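Wedercombe play kitchen set, read me first

Last updated Sep 4, 2026

Hi! I put this page together for anyone borrowing the toy kitchen set or using the pictures in the folder. It covers what I call things, how I group them, and the stuff I still haven't sorted out. The folder is called Tomoana (long story), and the labels go with it.

Pictures from the white table:
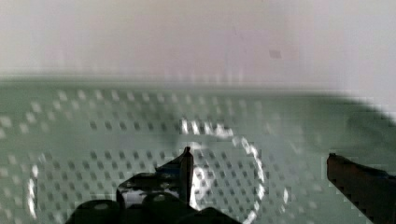
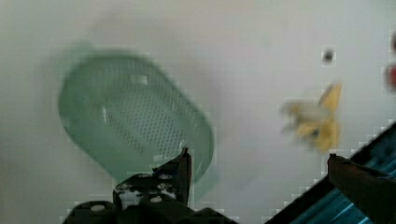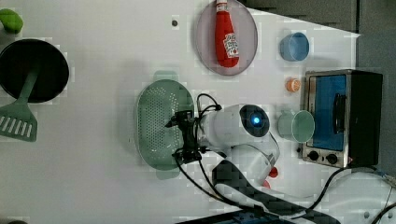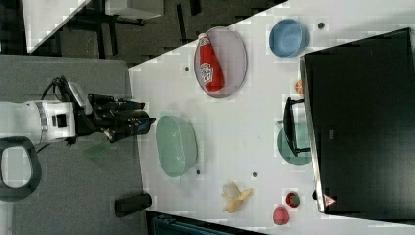
Brornau wrote back after the first draft that "colander" was a silly label to insist on, when every kid at their place calls it the basket and uses it for shopping. Fair point! I've kept colander as the main name and added basket as a second one, so you can search for either.

A few other naming things while I'm at it. The ketchup is always "ketchup", never "bottle", because Vekcombe already has 2 bottles in their list and we got in a real muddle last October. Plates go by color. Cups and bowls are a mess, I admit it. From straight above I can't always tell them apart, so if you're not sure, write "cup or bowl" and move on (please don't guess).

Food is its own group: banana, strawberry, and anything else you'd pretend to eat. The toaster oven goes under appliances, all by itself, poor thing.

If you borrow the set, the limit is 5 days. Wipe the pieces with a damp cloth and let the colander dry before it goes back in the box, those little holes hold on to water like you wouldn't believe.

Still to do: better names for the greens. Mint, pale green, sage... I've changed my mind 4 times already.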